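La ropa blanca, doblada sin prisas

Doblar ropa blanca parece la parte fácil de la colada. No hay colores que separar ni estampados que casar. Pero es la ropa que más delata una mesa sucia, un pliegue mal hecho o un cajón demasiado lleno. En Grultden, una lavandería de barrio con mostrador a la calle, le dedican la primera parte de la mañana, cuando entra mejor luz por el lado del patio.

La regla de la casa es empezar por la superficie. Mesa lisa, limpia y a la altura de la cadera. Se pasa un paño antes de poner nada encima y se vuelve a pasar entre una tanda y otra. La prenda se deja caer a lo ancho, se buscan los extremos y se abre desde ahí. El centro se alisa al final.
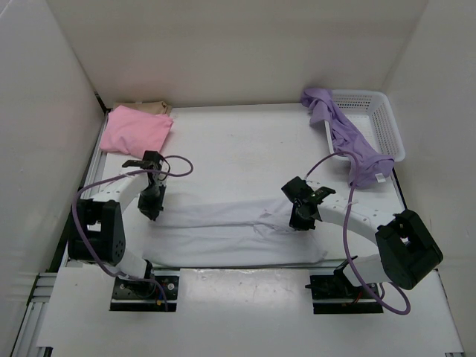 El problema del blanco sobre blanco es que los bordes se pierden. Hay que guiarse por las sombras y por el tacto: el dobladillo siempre es más grueso que el resto de la tela. En Grultden lo siguen con dos dedos hasta dar con la esquina, y solo entonces doblan. Si la prenda tiene volantes o fruncidos, estos quedan hacia dentro, en la última vuelta, para que no carguen con el peso de la pila.

El método tiene 3 dobleces. El primero a lo largo, llevando un lado sobre el otro. El segundo recoge mangas o tirantes, si los hay. El tercero deja la pieza del ancho de la balda. Con algodón de 100 gramos por metro cuadrado el pliegue se sujeta solo. Con telas de 200 conviene apretar con la palma y esperar un momento antes de soltar.

Las arrugas piden otra cosa. Las que salen en abanico desde un punto suelen venir de haber tirado de un solo lado. Se arreglan levantando la tela, sacudiéndola una vez y volviendo a posarla. Planchar encima de una arruga así la fija - y luego cuesta el doble quitarla. 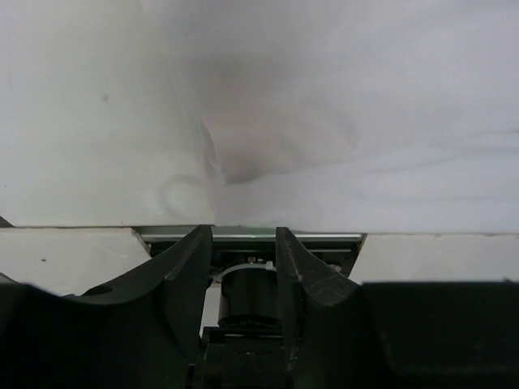 Rosser, que es cliente desde noviembre, no comparte del todo el sistema. Dice que en su casa la ropa blanca se enrolla, que así cabe más en el cajón y que las marcas del doblez se notan menos al ponérsela. Reconoce que con las sábanas no le funciona.

En Grultden admiten el rollo para camisetas y ropa interior. Para todo lo demás prefieren la pila baja, con el lomo del pliegue hacia fuera, y sacar siempre de arriba. Lo recién lavado entra por abajo.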